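Trabajo de Religión y Sociedad, 2.º curso
Grupo: Valbona Mladenović, Krum Radonjić, Radka Jurić

Tema: la oración de vísperas en la casa de acogida Vevine. Queríamos saber si los residentes van por costumbre o porque les sirve de algo.

Método. Observación en 2 tardes y 11 entrevistas cortas, casi todas en la cocina despues de cenar. La hermana Ljubica Milošević nos dejó el cuaderno de asistencia. Sin grabadora, solo notas (las de Krum, difíciles de leer).
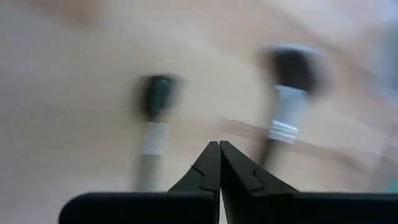 Fig. 1. Dos cepillos de pie sobre superficie de madera clara.

Resultados. De los 11 entrevistados, 10 dicen que lo que más valoran es el silencio antes del salmo. La lectura, menos: «se lee muy deprisa». Una señora de 70 años lleva desde marzo pidiendo que se cante el Magníficat entero. Los jóvenes llegan tarde pero se quedan al final, a hablar.

Problemas: preguntas demasiado largas. «Espiritualidad» casi nadie la usa, dicen «rezar» o «estar un rato». Habría que haberlo cambiado antes de la segunda tarde, no dio tiempo.

Pendiente: comparar con la parroquia de Drilau, y pasarle las trancripciones a la profesora Pavlović.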